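Search guides
Search
Enter a keyword or part number

Nolside Play Kitchen and Grocery Set
Section 3: Setting Up, Sorting and Caring for the Soft Food

38 shares
4 comments

Read Section 2 (cabinet assembly) before you start this one. The cabinet must be standing level, with both wall straps fastened, before any food or cookware goes on the shelves.

3.1 Unpacking the soft food

The felt pieces are packed flat in two fabric bags inside the larger carton. They will look creased when they come out. Most of the creases drop out overnight.

1. Open the carton along the taped edge. Do not push a blade through the tape, as the fabric bags sit directly under it.
2. Lift out both bags and set them on a clean table.
3. Empty one bag at a time. Check the pieces against the packing card before you open the second bag.
4. Remove the paper tags. Cut the thread close to the tag and pull the loose end out by hand.
5. Collect all tags, threads and tissue and throw them away before children come into the room.

CAUTION: The tag threads are strong enough to wrap around a small finger. Count them as trash, the same as the plastic film from Section 2.

NOTE: If a piece is missing, write down the name printed on the packing card and contact Fendura parts service. Keep the card. The code on the back tells us which packing line the set came from.

3.2 Shaping the pieces

Soft food is filled with polyester fiber. Packing presses the fiber toward one side.

1. Hold the piece in both hands and roll it gently for a minute.
2. Pinch along the seams to move the filling back into the corners.
3. For tall pieces such as bottles and cartons, push the filling down toward the base first, then work up to the neck. A bottle filled mostly at the top will fall over on the shelf.
4. Stand each tall piece on the table. If it leans, turn it over, press the base flat with your palm and try again.

Some pieces never stand completely straight. Felt is cut and sewn by hand and a slight tilt is normal. Lean these against the back panel or keep them in the door rack.

3.3 Filling the shelves

The cabinet has a door rack, an upper shelf and a pull-out bin. You can arrange them any way you like. The layout below is the one used by Lihua Liao, who tested the set in her preschool room, and it keeps the heavier wooden cookware low.

1. Put the pots and the wooden tray in the pull-out bin.
2. Put bread, eggs and cheese on the upper shelf, toward the front.
3. Put fruit and vegetables in the small baskets. Do not load a basket past its rim.
4. Put bottles and cartons in the door rack, labels facing out. Children who cannot read yet will still go by the color and shape of a label when they put things back.
5. Close the door slowly and check that nothing catches in the hinge.

If you already own felt food from other makers, it can share the shelves. Condiment bottles up to 9 inches tall fit the door rack. Anything taller should lie on its side in the bin.
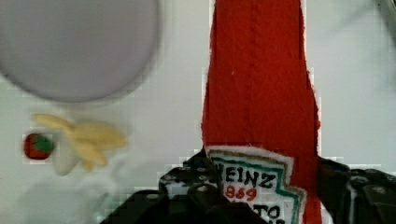

Check older pieces before you add them. Run a thumb down each seam and look for open stitches. Embroidered labels wear at the corners first, and a label that has started to lift should be sewn down with a few small stitches in matching thread. Do not use glue. It hardens and leaves a sharp ridge.

Fuzz along a cut edge comes from handling and does no harm. Trim long fibers with small scissors, held flat to the fabric. Do not pull them.

3.4 Cleaning

1. Brush off crumbs and hair with a dry clothes brush.
2. For spots, mix a little mild dish soap in cool water. Dab with a white cloth, working in from the outside of the spot.
3. Dab again with plain water.
4. Press with a dry towel and leave the piece to air dry on a rack. Turn it once.

CAUTION: Do not machine wash or tumble dry. Dark red and green felt can bleed onto white labels. Clean these pieces separately and keep the cloth off the embroidery as much as you can.

Pieces that have been in a child's mouth should be cleaned the same day. Pieces with an open seam must be taken out of play until they are repaired.

3.5 Storage

Store the soft food dry, in the bags it came in or in any cotton bag. Plastic tubs with tight lids hold moisture. If the set is put away for the summer, take everything out once and let it air for an afternoon.

Text for this section by Yulan Tian. Checked by Baoshan Kong. Last changed in February.

Was this section useful? 29 people found this useful

Related guides
Nolside Play Kitchen, Section 2: Cabinet Assembly
Nolside Play Kitchen, Section 4: Replacing a Hinge
Orker Market Stand: Fitting the Awning
Mending Felt Toys by Hand
Fendura Parts Service: How to Order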